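A few posts on how we keep our two-arm packing cell running. Somebody asked what the upkeep looks like week to week, and the answer is mostly small screws, cables and wiping things down.

The cell is two black arms at one white table. The job is packing lunch things into a soft bag. One arm deals with the bag, the other deals with whatever goes in it. We call the cell Sarnanby, after the street the first shop was on.

Start of the day is the same every time. Power on, both arms to home, then a slow move through the full reach of each joint at low speed with a hand on the stop button. I listen more than I look. A joint that has started to grind will usually tell you before the software does.

Then the fingers. Open, close, open, close, 20 cycles each side with nothing between them. If one finger lags the other by an amount I can see, I stop and take the pad off. Usually it's lint. A fabric bag sheds a lot more than you would guess, and it packs into the grooves on the finger faces.

Cleaning the grooves: dry nylon brush first, then a lint-free cloth with a little isopropyl. Let it dry before you run. I used to use compressed air and quit doing it. It pushed lint into the linkage, where it is much harder to get out.

Screws next. The small ones on the finger brackets back out over time. I put a paint mark across each head and onto the plate, so a loose one shows as a broken line. Medium strength threadlocker, a very small amount. If you use too much it wicks into the pivot and then you have a different repair to do.

The wrist cameras get checked after the screws and never before. If you tighten the bracket you may have moved the camera, and then the calibration you just did is no good. I learned that order by doing it the other way for most of November.

Cables are what fail most on this cell. The wrist cable gets bent every time the arm folds in to reach the near side of the table. We had one go intermittent at the connector. The picture would drop for a moment and come back, only with the wrist rolled past a certain point. It took me a full afternoon to find because at home position it was perfect.

Fix for that: more slack at the wrist, a soft tie in place of the zip tie, and a strain relief from Lopes clamped behind the connector. Zip ties pulled tight will cut into the jacket. If you have any on a moving cable, go cut them off.

For a setup check I use real items on the table, bag included. A foam block will tell you the arm moves. It won't tell you much about grip on cloth or on a lid.

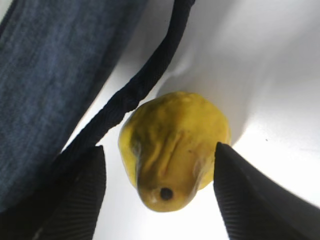
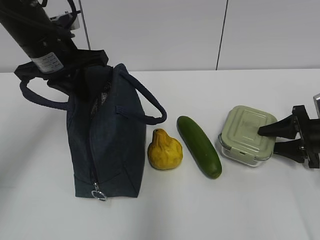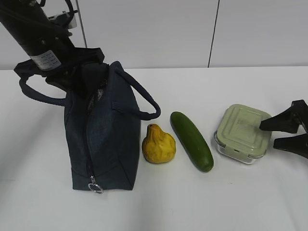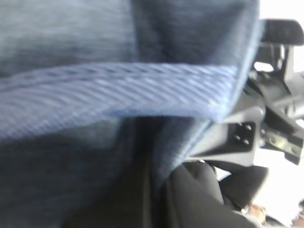
Horkau replied to ask why I don't just run the grip force high and leave it there, as they do on a cell that handles cartons all day and hasn't needed a change in force since it was installed.

Fair question. For cartons I would probably do the same. With us, high force on everything marks the soft produce and wears the pads faster. It also pulls cloth into the finger pivots. So each item has its own setting, and the bag has two, one for holding the rim and one for lifting.

The numbers, since the next question is always the numbers. These are percent of max on our grippers, and yours will be different. Rim hold is 40. Squash is 12. The glass container is 39, and I would not go lower with clean pads on a smooth lid. Cucumber is 20, held across the middle.

How I got those: start low, lift a hand's width off the table, hold, and set it back down. Go up a little until it stops slipping, then add a small margin. Do it with the pads you are going to run, after they have been cleaned. A new pad and a worn pad do not give you the same answer.

I do the glass over a folded towel the first few times. You can take the towel away once you trust the setting.

Table surface. Ours is white, and that is good for seeing dark things and bad for glare. Clear glass on white is the hard case for the cameras. Lock the exposure on every camera. If you leave it on auto, it changes every time the arm moves past something dark, and the same container looks like a different container.

Same with the lights. Whatever you calibrate under, leave it alone. If somebody moves a lamp, redo the check.

Pad wear. I change pads in pairs, always, even when only one looks bad. A new pad against an old one makes the object rotate slightly as the fingers close, and then people go looking for a software problem. The old pads go in a bag with the date on them. The ones in there now say 24 February 2019, so this set is the one after that.

Zeroing. After any pad change, close the fingers fully with nothing in them and reset the zero. It takes a minute. Skip it and every width reading is off by the difference in pad thickness, and on thin things like a bag handle that is enough to miss.

We also keep the two arms from being in the middle of the table together at full speed. There is a shared zone there, and the second arm to arrive slows down. Before we added it we had one bump, finger to finger. No real damage, one bent pad screw, but it threw the left wrist camera off and I had to recalibrate the whole side.

Logging. One text file, one line per thing touched. Date, side, part, what I did. I tried a spreadsheet with drop-down menus and stopped filling it in. The text file I do fill in. When the cable problem came up, I could see that I had re-tied that same spot two times already, so the file paid for itself.

Spares on the shelf, in case it helps somebody stocking up: pads in pairs, bracket screws, one wrist cable for each side, one camera, one finger assembly, threadlocker, paint pen, soft ties. The spare camera has been used. The finger assembly has not come out of its box.

Still open: the brackets. Our plates have plain holes, so every time a camera comes off it goes back on at a slightly different angle. I want to add two dowel pins so it seats in the same spot. I have a drawing done and have not cut anything yet. If you have pinned a wrist camera bracket and it held up, I'd like to know what fit you used on the pins.

Cable routing drawings are the next batch of posts. Follow if you want those.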